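Dobrar pano fino: continuo sem acreditar

Li esta semana mais um daqueles guias que prometem roupa dobrada em 3 passos. O método chama-se Zistano e o artigo tinha 722 comentários, quase todos encantados. Desconfio. Um pano fino enruga só de se pegar nele — e o guia nem toca no assunto.
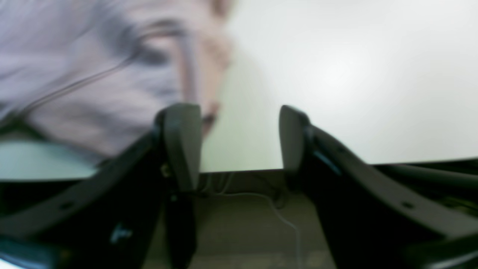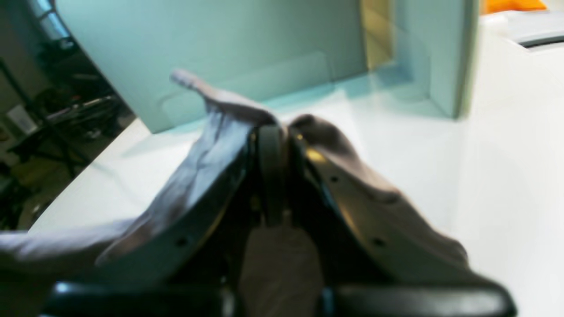
Na segunda, o pano cinzento-lavanda, cheio de vincos.

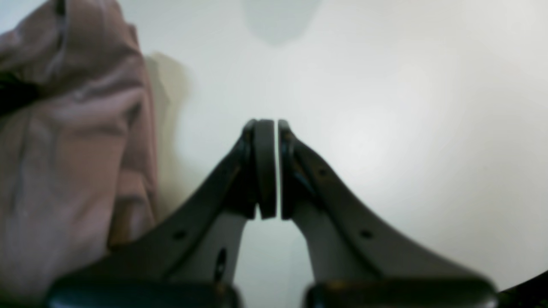 Vale a pena passar a ferro antes de dobrar?

Só se a peça for usada logo a seguir. Numa gaveta cheia, os vincos voltam. Eu aliso com a mão e arrumo.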